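Organización de la lavandería en una residencia de estudiantes
Trabajo de la asignatura Gestión de Espacios y Servicios
Residencia Skevel, 8 de septiembre

1. Punto de partida

La residencia Skevel tiene 312 plazas y un único cuarto de lavandería en la planta baja. Elegimos este espacio porque era la queja más repetida en el buzón de sugerencias desde diciembre. Los residentes hablaban de ropa perdida, prendas desteñidas y montones de ropa ajena encima de las máquinas. El objetivo del trabajo era proponer una forma de ordenar la ropa entre el dormitorio y la lavadora con un gasto pequeño y sin obras.

2. Método

Trabajamos durante nueve semanas. En las tres primeras observamos el cuarto en las horas de más uso, que resultaron ser las últimas de la tarde, y pasamos un cuestionario breve a 22 residentes. Después probamos tres sistemas: bolsas de tela con cordón, cajas apilables y cestas rígidas de plástico. Cada sistema se usó dos semanas en una planta distinta.

El cuestionario preguntaba dónde se guarda la ropa sucia en la habitación, cada cuánto se lava y si se separan los colores. La mayoría contestó que no separa. Varios añadieron que antes sí lo hacían, pero que dejaron de hacerlo al ver que nunca juntaban ropa suficiente para llenar una máquina de cada color.

3. Comparación de los sistemas

Las bolsas de tela son baratas y ocupan poco. El problema es que la ropa queda comprimida en el fondo y no se ve lo que hay dentro, de modo que la gente la vacía entera en el tambor sin mirar. Las cajas apilables de la marca Zokow aguantaron bien el peso, pero al estar cerradas por los lados la ropa húmeda olía mal al segundo día.

Las cestas rígidas dieron el mejor resultado. Compramos el modelo básico de Sandberg en dos tamaños y el pequeño fue el más usado – cabe en el suelo del armario y se lleva con una mano por la escalera.

4. Separación por colores

La norma que propusimos es sencilla: una cesta para una sola clase de color. El rojo se trata aparte, sobre todo en las prendas que mezclan rojo y blanco.

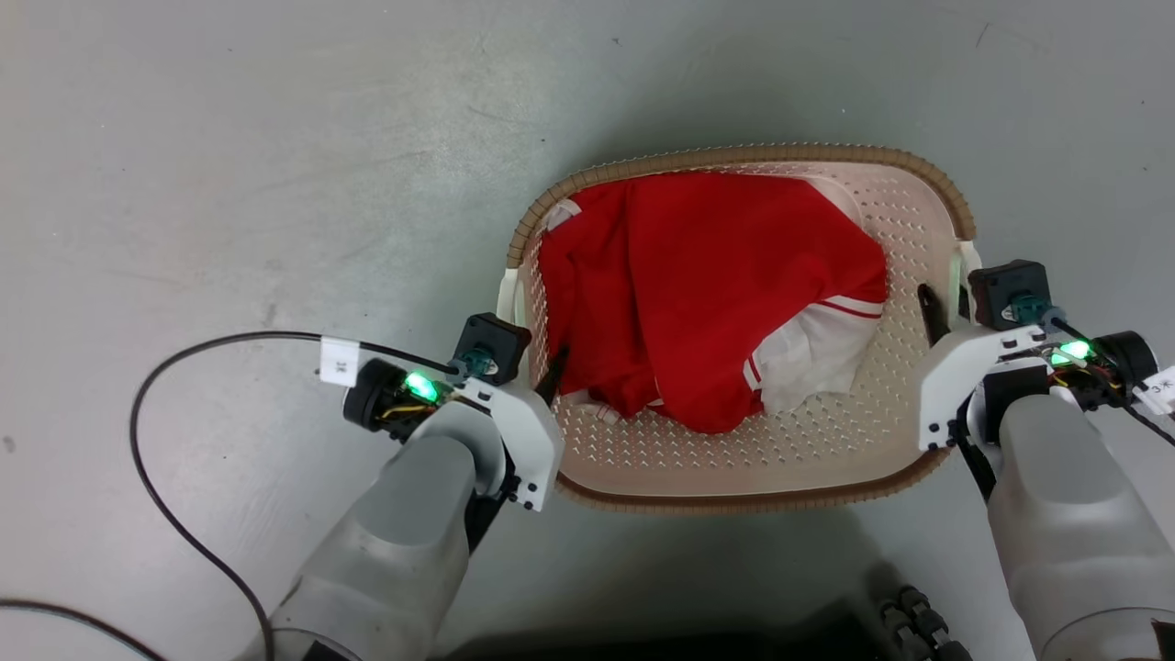
Para esas prendas recomendamos agua fría, programa corto y no dejarlas amontonadas después del lavado. También conviene revisar la etiqueta antes del primer uso y lavar la prenda sola las primeras veces. En la planta donde se aplicó la norma no hubo quejas por ropa desteñida durante la prueba, aunque dos semanas es poco tiempo para sacar una conclusión firme.

5. Presupuesto

Equipar todas las plantas costaría alrededor de 3.000 euros. La partida principal son las cestas. El resto corresponde a unas baldas para el cuarto y a los carteles con las instrucciones, que ya están diseñados.

6. Limitaciones y trabajo pendiente

La muestra del cuestionario es pequeña y casi todos los que contestaron eran de primer curso. Tampoco medimos el consumo de agua. Queda por decidir quién recoge las cestas olvidadas – la dirección prefiere que lo haga cada planta por turnos – y dónde se guardan durante las vacaciones.

Contacto: Grupo de trabajo Pornevon, Residencia Skevel | © Todos los derechos reservados | Volver arriba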